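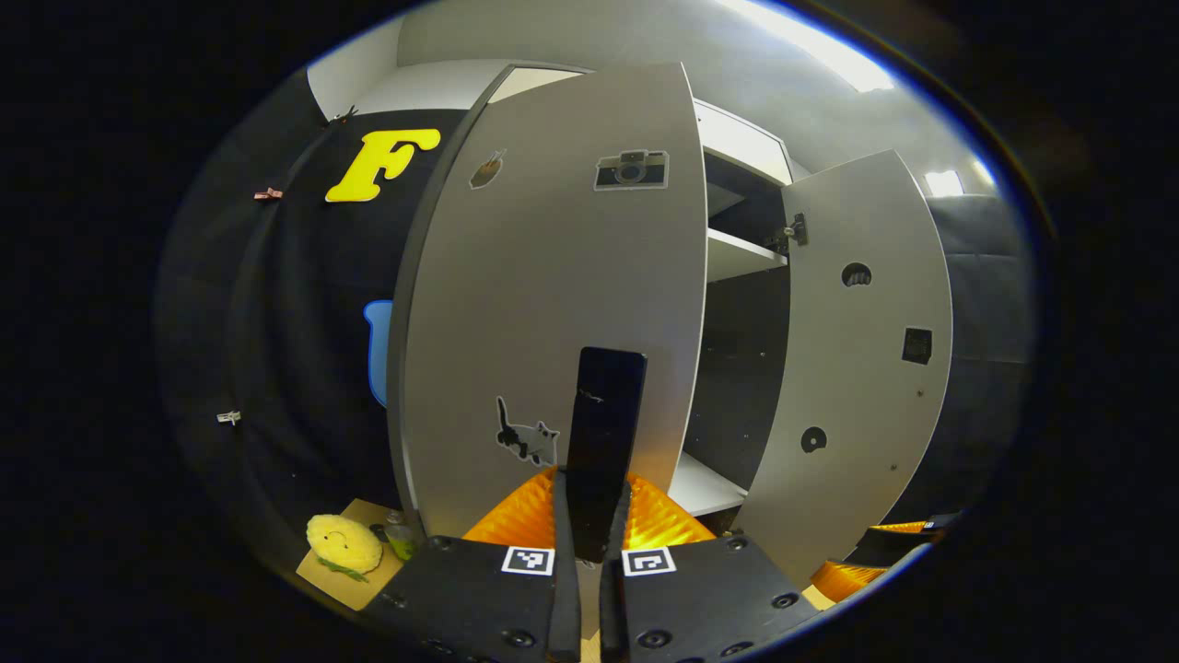
Segmenting door-opening demonstrations by phase

Last updated 10/20/19 by Roxana Dumitrescu

This page covers the phase segmenter in the Pledari toolchain: how to run it on a session of hinged-door demonstrations, how to set the thresholds, and how to correct its output by hand. It assumes that the session has already been through camera tracking and that each demonstration has a pose file and a finger-width file. If the pose file is missing, go back to the tracking page first. The segmenter will not attempt to rebuild it.

What the segmenter produces

Each demonstration is divided into four phases: approach, contact, swing and release. The policy trainer weights them separately. Contact is short and carries most of the useful signal, so an error of a few frames there costs more than the same error in approach.

The output is one text file per demonstration, with one line per phase giving the start frame, the end frame and a confidence value between 0 and 1.

Step 1. Check the time base

The finger-width stream and the video are recorded on different clocks. Run the clock check before anything else:

pledari clock --session kitchen_doors

It prints the offset for each demonstration in milliseconds. Offsets up to 44 ms are corrected automatically. Anything larger is flagged and skipped, and you will need to align it by hand in the viewer. Do not raise the limit to get a session through. Hugo Barroso tried this on the drawer set and the contact phase ended up before the fingers had closed.

Step 2. Read finger width from the markers

Finger width is computed from the distance between the two fiducial markers, one on each side of the gripper. Both must be decoded in the same frame. Where one is lost to glare or motion blur, the segmenter interpolates across gaps of up to 12 frames and marks the rest as unknown.

pledari width --session kitchen_doors --max-gap 12

Open the width plot for at least one demonstration. The trace should be flat at the start and again at the end. If it drifts while the gripper is known to be idle, the lens calibration is stale. With a lens this wide, straight door edges appear curved in the raw video, and marker distances taken near the rim are unreliable until they have been undistorted.

Step 3. Fit the hinge axis

Swing is detected from the path of the gripper. While a finger is on the door, the path lies close to a circular arc, and the segmenter fits that arc to find the hinge.

pledari hinge --session kitchen_doors --doors 2

The --doors option sets how many separate axes to look for. Use 2 for a double-door cabinet, even if a given demonstration moves only one of the doors. With --doors 1 the fit averages the two axes and places the hinge somewhere in the middle of the opening.

Doors already open at the start of a recording are handled, but the swing angle is then measured from the first frame and not from the closed position. Add closed_ref to the session file if you need absolute angles.

Step 4. Run the segmenter

pledari segment --session kitchen_doors --out phases/

The reference session has 181 demonstrations and is the one to use when comparing settings. Two thresholds matter:

contact_speed: the gripper speed below which contact may begin. Lower it if contact starts too early.

arc_residual: the permitted distance from the fitted arc during swing. Raise it slightly for doors pushed with the flat of the finger, where the contact point slides along the panel.

Change one threshold at a time and keep the old output folder. The compare command needs both.

Step 5. Correct by hand

Sort the output by confidence and open the lowest ones in the viewer. Drag the phase boundaries and save. Corrected files are given a lock line at the top and are not overwritten by later runs unless you pass --force.

Known problems

Release is sometimes missed when the operator pulls back along the arc. Chanida Petchrat has a patch that uses acceleration as well as position. It is in the October branch and has not been merged.

Sessions exported from Itent store quaternions in the opposite order. Pass --quat wxyz at Step 3. Without it the fit still completes, but the hinge axis comes out close to horizontal.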